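Speaker notes: The Small Press and Its Backlist
Tomos Gittins, Leltora Editions. Presmont Library, 18 November 2025
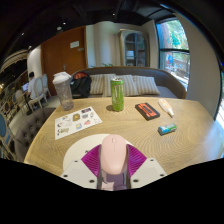 Good evening, and thank you to the Presmont Library for the invitation. My subject tonight is the poetry backlist, by which I mean titles more than two years old that remain available for sale, and what a press of modest size owes to the authors of those titles. I shall speak for the first half of the hour and leave the remainder for questions. Much of the work I am going to describe is desk work, and it is seldom mentioned when publishers speak in public. It consists of updating catalogue records, answering letters from course instructors, correcting the spelling of a translator's name in a listing that went out wrong, and deciding when a book should be reprinted.

(Pause. Confirm that the microphone carries to the back row.)

1. The Leltora list

Leltora Editions has published poetry and short prose since its founding as a chapbook imprint. The catalogue now stands at 60 titles, of which 15 are out of print. A customary first printing is 700 copies for a full-length collection. Chapbooks are printed in smaller quantities and are not generally reissued in their original form, although individual poems have found their way into later books.

The best-selling title on the list is Ifans, a long poem in four parts set in a slate-quarrying village. It has sold 926 copies across two printings. I mention the figure because audiences outside the trade tend to expect a larger one. By the standards of Canadian poetry publishing, we regard it as a considerable success, and its author continues to receive invitations to read from it.

2. Keeping a title in print

When the first printing of Ifans was exhausted, the press had three courses open to it: reprint by offset, move the title to print on demand, or return the rights to the author. We chose a short offset reprint. The author wished to keep the original paper and the sewn binding, and the press shared that wish. The unit cost was higher than we would have liked. A grant application was made toward it and was declined.

(If time is short, omit the next paragraph.)

Print on demand has improved, and Leltora now uses it for four older titles. The difficulty lies chiefly in the covers. Colours shift between one order and the next, and a deep grey that looked well in the first edition of Pollia arrived almost green in the second. The poet was gracious about it. We have since supplied a revised file and ask for a proof each June.

3. Rights and the author

The standard Leltora agreement provides that rights revert on written request once a title has been unavailable for twelve months. I would encourage every poet in the room to read the equivalent clause in their own contract, and in particular to look at how the word "unavailable" is defined. Some agreements drafted before electronic editions were common are silent on the matter. Where an ebook exists, a publisher may take the view that the work is still in print.

Read here from Pollia, page 31, "The Ferryman's Inventory," first two stanzas only. Allow a moment afterward before continuing.

4. Reviews and the long interval

Reviews of poetry arrive slowly. The most thoughtful notice Pollia received appeared well over a year after publication, by which time most booksellers had returned their copies. A press that keeps its backlist in order is able to answer the orders that follow such a notice — and the orders do follow, in ones and twos, often from libraries. We therefore hold back a carton of each title at the time of launch.

5. Questions

Likely topics: submissions (the reading period opens in June; full manuscripts only, no simultaneous chapbook submissions); translation (the press considers it case by case); whether Leltora will publish fiction (no present plans).

Copies of Ifans and Pollia are on the table by the door. Cash or cheque, please, as the library's card terminal is reserved for its own use.

Related items
Launch remarks: Pollia
Submission guidelines, poetry
Ifans: notes on the second printing
Reading series at Presmont Library
Out-of-print titles: a list for instructors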